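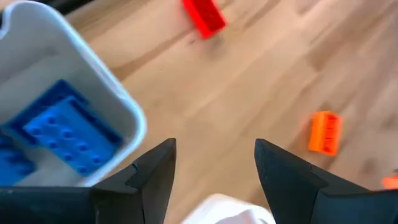 Selling the kids' bricks: by weight, by set or just give them away?

wellow_mum
Evening all. We're moving in October and I've finally been told (by my husband, who owns four bicycles) that the bricks have to go. I've got a mix of the ordinary small ones and the big chunky toddler ones, all jumbled together since forever. Do I sort them into sets and sell them separately, or bag the lot up by weight? I started sorting by colour last night and got as far as blue before I needed a sit down.

tinpot_terry
By weight, every time. I spent most of a winter rebuilding sets from instructions I'd printed off, and when I worked out what I'd earned for my evenings I could have cried. One castle was missing a single hinge. Had to knock a tenner off for it.

Quezada
Disagree with Terry. If you've got the boxes and the booklets it's worth the bother. I sold a complete harbour set of 1,221 pieces and it went for more than three carrier bags of loose stuff put together. The trick is to do one set an evening with the telly on and stop when you get cross.

wellow_mum
No boxes, I'm afraid. Two booklets, one of them chewed.

Quezada
Ah. Then Terry might have a point, this once.

Ileana Hodoroagă
Please don't mix the chunky ones in with the small ones if you sell by weight! I bought a bag like that and over half of it was toddler bricks, lovely for my niece but no use at all to my son, who wanted wheels. They're different buyers. Grandparents want the big ones, and they'll pay for a good colour. 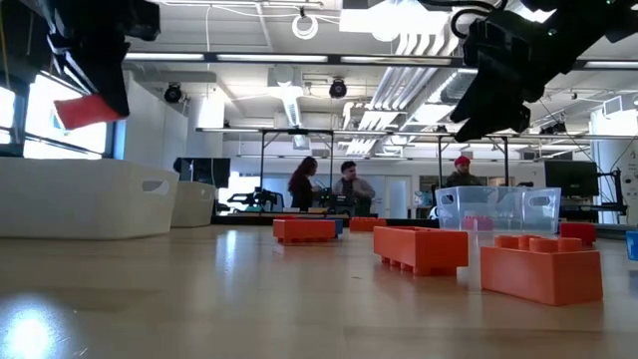 Orange always goes quickest with me, I don't know why, and I can never shift green. I do mine in pillowcases in the machine on a cool wash, then spread them on towels overnight. Don't put them on the radiator — I've done that and they went a very strange shape.

tinpot_terry
Pillowcases, no. Washing up bowl, drop of washing up liquid, old toothbrush. The machine scratches them and you can hear it three doors down.

Dritano
I've used the machine for years and never had a scratch anyone's complained about. Who's looking that closely at something a two-year-old is going to lick?

tinpot_terry
I am, Dritano. I'm looking that closely.

Irina Ardeleanu
Can I say a word for keeping some? I sold the whole lot when mine started secondary school and I've regretted it ever since. Now there's a grandchild on the way and I've been buying them back at silly prices.

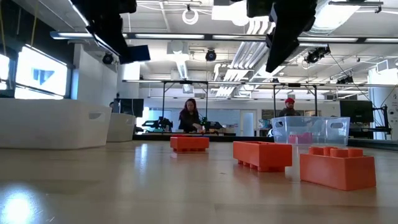
If I had my time again I'd have kept one shoebox of the big ones and let the rest go. They don't take up much loft and they never wear out.

wellow_mum
Right, decided. Small ones by weight, big ones separately, one shoebox to the loft and he can lose a bicycle to make room for it. Does anyone know what postage is like on a heavy box?

Dritano
Dreadful. Put collection only.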